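Do children need a history timeline on the wall?

Posted 30 March 2022

I keep being told that we do. Lavanya Sundaram, who lent me hers, swears by it, and the Trernport catalogue has one that folds out to 12 panels and claims to cover 3,000 years. I'm not convinced.

We had it up for two terms. My two liked sticking the figures on, mostly the ones with swords, and could find Hannibal faster than I could. Ask them whether he came before or after Julius Caesar, though, and they guessed - with the thing right behind them.

What did work was reading. We got through nearly all of the Moulin book of Roman stories at bedtime, and the order of events came along with the plot. Rakiya Jibrin commented last time that a timeline "ties it all together". Maybe it does for older ones. I'd like to see a child of seven who thinks in centuries.

The Plekex cards are next, on loan until June. They're the same idea cut into small pieces, as far as I can tell, but the drawings are better and I've promised to give them a fair go.
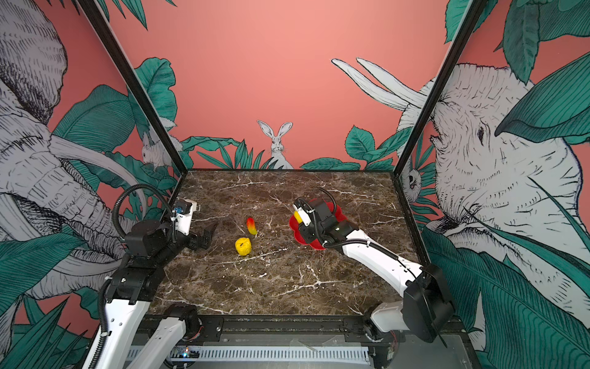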